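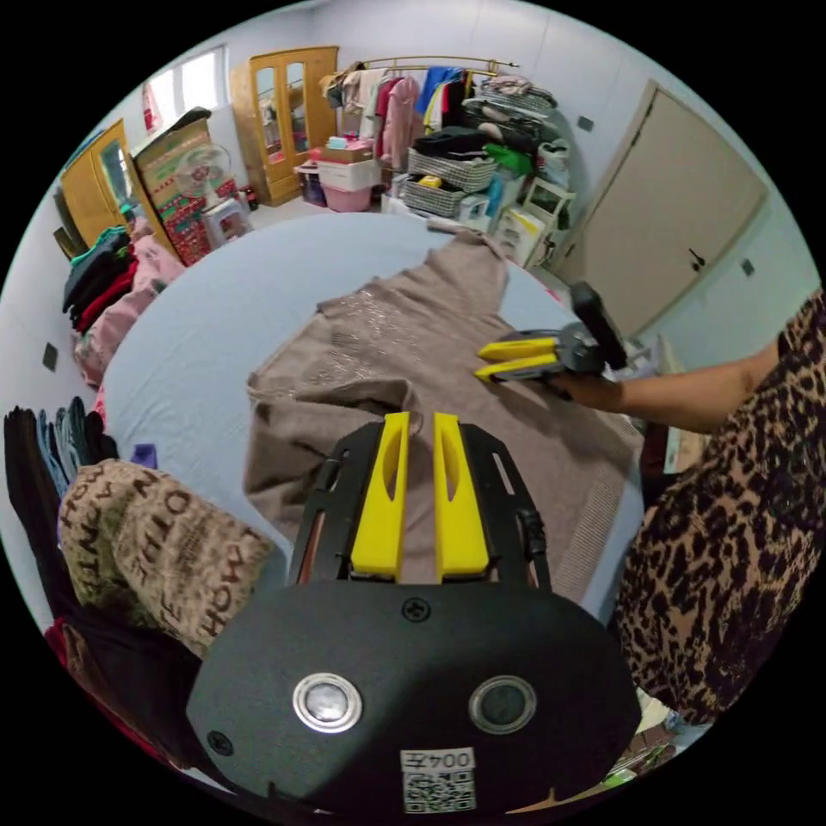
Sebastian Enache

The Rundis is sold in pairs. Climanness, the company that makes it, does not offer a single unit, and the reasoning is easy to follow once the tools have been put to laundry. A sweater spread on a bed can be pinched and dragged with one gripper, but squaring its hem and bringing the sides over takes two. The company built the kit for two-handed household work and has priced it accordingly.

Each unit is a hand-held gripper with two yellow fingers, a camera, and onboard recording. The operator squeezes a trigger, the fingers close, and the unit logs finger opening, its own position in the room, and video from the wrist. No robot is present. The recordings are processed afterward and used to train a policy for a two-armed machine fitted with the same fingers. Most readers will know the approach. What the Rundis offers is a finished version of it, calibrated at the factory, with support.

We had the kit on loan for 6 weeks and used it mainly on clothing, in furnished bedrooms and one hallway. Lama Hakim and Tarek Nasrallah did most of the handling. Both have long experience with teleoperated arms, and neither had used this kit before.

Weight and balance

Each unit weighs 492 grams with its battery installed. The mass sits forward of the grip, so the wrist carries a constant small torque. Hakim reported forearm fatigue after the first long session and less after she began resting the fingers on the work between motions. Nasrallah, who has larger hands, had the opposite complaint: the trigger reaches full travel before his finger is comfortably bent. Reach is not adjustable. Climanness lists a longer trigger as a separate part, which we did not try.

The units are matched left and right. Ours carried a label with the unit number and a QR code, and on the left one the number was followed by the character for "left." Software pairing is done by scanning the codes in the companion program, called Tilmont. It accepts the units in either order but will silently record a swapped pair if the codes are assigned to the wrong hand. We lost a morning of recordings to this mistake. A check on startup, asking the operator to close the left gripper, would prevent it.

Fingers

The fingers are compliant and have a long slot through each one, which lets them bow slightly around an object. On knitwear they work well. The tips take up a single layer of sweater at the edge without gathering the layer below, provided the operator approaches at a shallow angle. At a steep angle they tend to collect both layers. Thin synthetic fabric is harder. The tips slide before they bite, and the operator compensates by closing early and pulling back, a motion that ends up in the training data whether or not it is wanted.

Ribbed hems are a good test because the fabric contracts when released. Hakim's method was to pin the body of the garment with one gripper and draw the hem flat with the other. Her recordings of it were consistent enough to be usable without trimming. Nasrallah preferred to lift the garment by both upper corners and let gravity do the flattening. His episodes were shorter, but they put the fabric between the cameras and the room for part of the motion, with consequences for tracking that are covered below.
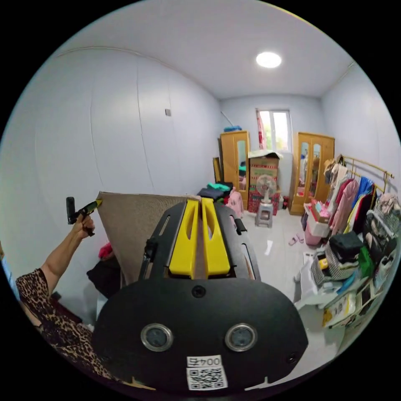 Position tracking depends on the cameras seeing enough fixed detail. In a room with wardrobes, a window frame, and shelving in view, the track held for full episodes. Plain wall panels give the software much less to work with. Turning both units toward a blank wall at close range produced drift in the recovered path, and raising a garment directly in front of the lens had a similar effect. Tilmont flags these segments after upload. It does not flag them during recording, so the operator learns of the problem when the bed has already been cleared.

Mirrors deserve a separate note. Wardrobe doors often have them, and a moving reflection can be taken for part of the room. The manual advises covering mirrors with a sheet. We recorded with them covered and uncovered, and the uncovered set had more rejected episodes. The margin was small enough that we would skip the sheet in a large room and use it in a narrow one.

Strong daylight from a window caused brief exposure changes whenever a unit swung past it. The video recovered quickly, and the tracks did not appear to suffer.

Recording and upload

Battery life is quoted at more than 3 hours per charge. Our sessions were shorter than that and we never ran a unit flat. Storage is internal and cannot be removed. Transfer runs over a cable, one unit at a time, and is slower than it ought to be for a product at this price. The time stamps of the two units are aligned during processing, and we found no visible offset between the left and right video.

The processed output is well documented. Each episode comes with both video streams, both paths, finger opening, and a quality score. Hanan Abu Hammour, who handled our training runs, converted the files to our own format in an afternoon. She found the score useful as a coarse filter and unreliable for ranking good episodes against one another.

Compared with the Nimri

The obvious alternative is the Nimri, a lighter tool with rigid jaws. It tracks through external beacons, so blank walls and mirrors do not matter, but the beacons have to be set up and surveyed in every room. For a fixed bench that is acceptable. For a team moving from one apartment to another it is a serious cost. The rigid jaws are better on hard objects such as cutlery and worse on nearly every fabric we own.

Qusai Fakhoury, who manages the product at Climanness, told us that live tracking warnings are planned for a software release in June. The startup check for swapped hands is under consideration and has no date.

We would buy the Rundis for cloth work in ordinary rooms. For bench assembly, or for any site with bare walls on all sides, the Nimri remains the safer purchase. Buyers who take the Rundis should order spare fingers with it. Ours showed wear at the tips by the end of the loan, and replacements are sold only in packs of 2.

Home Features Reviews Back Issues Subscribe Contact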